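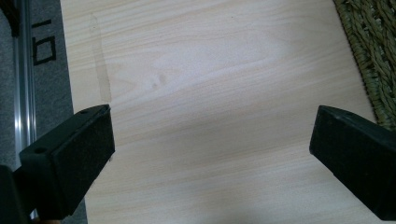
Sinéad wrote back before I'd even finished my coffee: if I was going to learn a language at my age, I should quit buying books about it and go find somebody to talk to. Fair enough, Sinéad. She was answering my last post, the one where I whined for way too many paragraphs about verb endings, and she's been right before (see: the sourdough summer).

So, an update on the Irish. I started in August with a stack of secondhand textbooks and a box of flashcards, and by the end of the month I had made 373 cards and could not order a sandwich. I could tell you the word for badger. I could say the cow was under the table. What I couldn't do was open my mouth in front of another human without going bright red from the collar up.

After Sinéad's scolding I emailed Peadar Moynihan, who runs a little conversation hour on video at 7 in the morning my time (ouch). The first call was 2 minutes of me saying hello in three different wrong ways and then a very long stretch of nodding. Everybody was so nice about it! A-yeong Kong was on there too, and she has been at this a year longer than I have, and she told me to pick one thing that happened to me each day and say it out loud before bed, badly, in whatever words I had. I've been telling the dishwasher mostly.

And it's working, sort of? Last night I got all the way through a story about missing the bus. It had one tense in it and I used the word for "big" four times, but it had a beginning and an end. The dishwasher was moved.

I did keep the flashcards, because I'm stubborn and I like the box. But I cut them down to 100, only words I've needed and not had. That changed the pile completely. Out went badger, in came "leftovers" and "parking" and "I'm sorry, could you say that again, slower." I use that last one constantly. I've got it down so smoothly now that people think I know more than I do and then talk faster — a problem I did not see coming.

Fergal Kinsella commented a while back that you need 1,000 words before any of it is fun. I don't agree, Fergal! I'm nowhere near that and I laughed out loud on the call this week, at a joke, in Irish, only a beat or two behind everyone else. Peadar did have to explain half of it afterward. It was about a priest and a goat and I won't be attempting it here.

Next up is the phone, no video, which scares me silly. Sinéad has volunteered to be my first call and says she'll go easy on me. We'll see.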